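Setting up a play kitchen table for a robot arm
Posted in February by Orsolya Szekeres

Quick one, I have to clear out of the Drelden workshop by 8. You need a white tabletop, an arm already bolted down and talking to your laptop, and a pile of toy food.

Put the big stuff down first. Colander on the left, plate up top, cup to the right of it. Ketchup on the plate, lying down. Small food in the gaps.

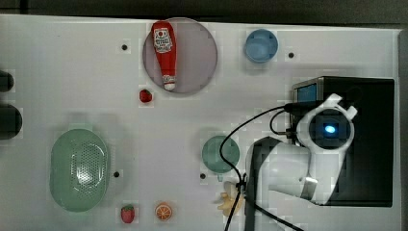
Next, teach the home pose. Jog slow, 4 percent speed, save it, then run home from three or four odd starts. If it clips anything move the thing, not the pose. Saves a lot of retyping.

Cables. Leave enough slack for a full wrist turn, then turn it both ways by hand with the power off. Mine snagged twice before I gave it more loop. Check the plug at the wrist too, it works loose.

Now swap things about and rerun. Same script, new layout. 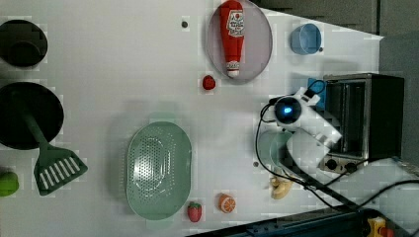

Mircea Vlad wrote in to say he tapes the corners of his layout in pencil-thin strips and gets the same start every time, and that 11 runs per layout is plenty before you change anything. Fair. I do fewer becuase I get bored.

Last bit is the pick itself. Come in from above, stop short, drop the speed, close, lift. Log every miss. Don't fix the script in the middle of a batch, you'll never know wich change did it.
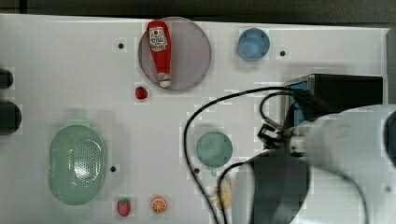

Arm over the table, ketchup still on its plate.

Gripper pads next time, if the Bredine order shows up.

Contact Orsolya | © Drelden workshop pages | Back to top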